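Plegado de prendas con dos brazos: informe final del proyecto de asignatura

Autores: Hubert Śliwiński y Zuzanna Zalewska
Grupo de prácticas: Dresov

1. Objetivo

El proyecto consistió en entrenar una política de control para plegar prendas de manga larga con dos brazos robóticos, a partir de demostraciones teleoperadas. El enunciado pedía partir de una prenda extendida sobre la mesa y terminar con un paquete compacto, sin intervención del operador. Se descartó desde el principio el caso de la prenda arrugada o caída al azar, que el grupo Trasdale trató en su propio informe.

2. Montaje

Se emplearon dos brazos con pinza de dos dedos, colocados a ambos lados del área de trabajo, y una cámara en la cabeza. La superficie es una mesa blanca y lisa. La falta de textura facilita la segmentación de la tela, pero también reduce el rozamiento, y las prendas ligeras se desplazan cuando la pinza empuja en lugar de levantar.

El registro de datos se hizo con Skorik, la herramienta del laboratorio, que guarda las posiciones articulares, la apertura de cada pinza y las imágenes. La sincronización entre imagen y estado articular se revisó antes de cada sesión. En la primera semana se perdieron varias grabaciones por un desfase del reloj que no se detectó a tiempo.

3. Recogida de datos

Se grabaron 247 demostraciones. Tras la revisión manual quedaron 122 para el entrenamiento. Los motivos de descarte fueron, por orden de frecuencia: agarre de dos capas cuando se pretendía agarrar una, pérdida de la prenda durante el traslado y pausas largas del operador.

El criterio de aceptación cambió a mitad del proyecto. Al principio se admitían demostraciones con correcciones intermedias; después se separaron en un conjunto aparte, que no se llegó a utilizar. Zalewska hizo la mayor parte de la teleoperación y Śliwiński el etiquetado, de modo que los datos reflejan en gran medida el estilo de una sola persona. No se ha medido el efecto de este sesgo.

4. Secuencia de plegado

La tarea se dividió en cuatro fases: mangas hacia el centro, primer pliegue longitudinal, segundo pliegue y alineación final. En las prendas con cuello, este se deja siempre en un extremo del paquete. La división en fases solo se usa para evaluar; la política no recibe ninguna indicación de la fase en curso.

La alineación final resultó la parte más delicada. Un brazo sujeta un extremo mientras el otro corrige el opuesto, y un error de pocos milímetros en altura basta para arrastrar la capa superior y deshacer el pliegue anterior.

5. Entrenamiento y resultados

Se entrenaron dos versiones con el optimizador Adams del paquete del curso y los parámetros por defecto. La segunda versión incorpora un recorte de imagen centrado en la mesa. La evaluación se hizo sobre 103 intentos con la segunda versión; la primera se abandonó por oscilaciones de la pinza derecha cerca de la tela. Se fijó un límite de 90 segundos por intento, y todo intento que lo superase se contó como fallo aunque el pliegue fuese correcto.

Las fases de mangas y primer pliegue se completaron con regularidad. La mayoría de los fallos se concentró en el segundo pliegue, cuando el grosor acumulado obliga a abrir más la pinza. Con luz directa de la ventana empeoró además la detección del borde en las prendas claras.

6. Trabajo pendiente

Queda por repetir la evaluación con la persiana bajada y con una base de mayor rozamiento. También falta incorporar las demostraciones con correcciones, que podrían ayudar a recuperar un agarre fallido. El código de evaluación y la lista de episodios descartados se entregan junto con este informe, en la carpeta del grupo.
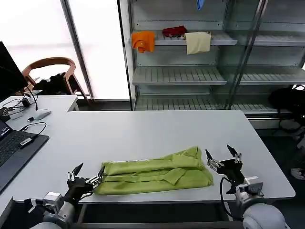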